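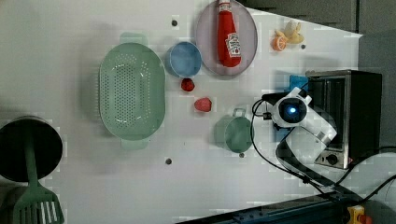
The Tririco wrist camera is sold as a drop-in module for light arms, and the maker's sheet says it will find "everyday household objects in clutter" straight out of the box. We stock it, and we have had one on the bench since September, so this page gives our view alongside the maker's. Our clutter is plain enough: a white table, a mint-green colander, a light-blue bowl, a small teal-green pot with a wire handle, a ketchup bottle on its side and a few pieces of toy fruit. With the arm coming in from the right, the cable loops across that side of the table, and anyone planning a tight cell should think about where theirs will go before they order.

Print this page | E-mail to a colleague
Reading time: 2 minutes

What you get
The module, a flange plate, one cable and a licence for the Tririco viewer. The controller is separate. We tested with the Vonitz controller and briefly with the older Arsenault unit, which works but drops the picture whenever the viewer is restarted. Tririco lists both as "fully supported". We would call the Arsenault "supported if you are patient".

How it did
Bastian Hagedorn ran 112 picks over a week, moving the things about between runs. The bowl and the pot gave little trouble. The colander was poor. The software kept treating the rows of holes as separate small objects, and it chose a grasp point in the middle of the perforations more often than on a handle. Tririco's advice was to raise the minimum object size. That cured the colander and lost the toy strawberries, so you are left picking which one you care about.

The bottle was fine lying down. We have not tried it standing and can't tell you.

Speed is the other claim we would query. The sheet quotes a figure for a single object on a bare surface. With a full table, finding a grasp took long enough that Jocelyn Tremblay, who had been asked to time it, went back to using the Cilovent camera for her own work by Friday. The Cilovent has no grasp software at all, and you have to write your own. She says she prefers knowing whose fault it is.

Should you buy it?
If you pick solid items with a clear outline, probably. If your parts have holes, mesh or slots, ask us for a loan first. The loan is 65 pounds and comes off the price if you keep the unit.

Price: 927 pounds without controller. Order code on request.

Known faults
The viewer forgets its exposure setting after an update. Tririco say a fix is coming; they said so for the last version too. Write the value down and type it in again.

Returns are accepted if the flange plate is unmarked.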